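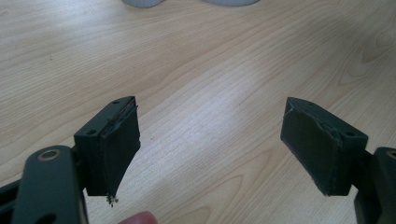 Mali Probert wrote in to ask whether any tabletop finish really holds up to daily use, or whether "hard-wearing" is just a word they print on the can. Fair question. I have read 18 finish labels and they all promise the same thing.

The Urnness table, the pale one, is what the Plullow shop sells for 1,886 with a straight face. Solange Texier says the grain is worth the money. I say grain is free, it comes with the tree. Small specks and marks show up on a light top whatever you wipe it with.

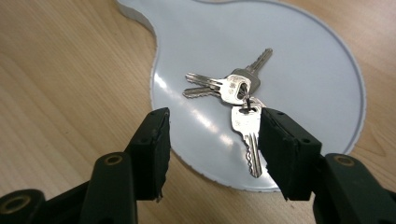

Key trays are the other thing I can't make up my mind about. Régis Deschamps puts one on every hall table he sells, and most of them end up full of receipts by July. I'd sooner have a plain board with a bit of a rim. Four keys on one split ring take up less of the white one than I expected, and metal teeth on plastic bother me less than metal teeth on a finished top -- though a glossy surface will show its own scratches sooner or later. Colette Maillard swears by a hook on the wall. I've lost keys off hooks too.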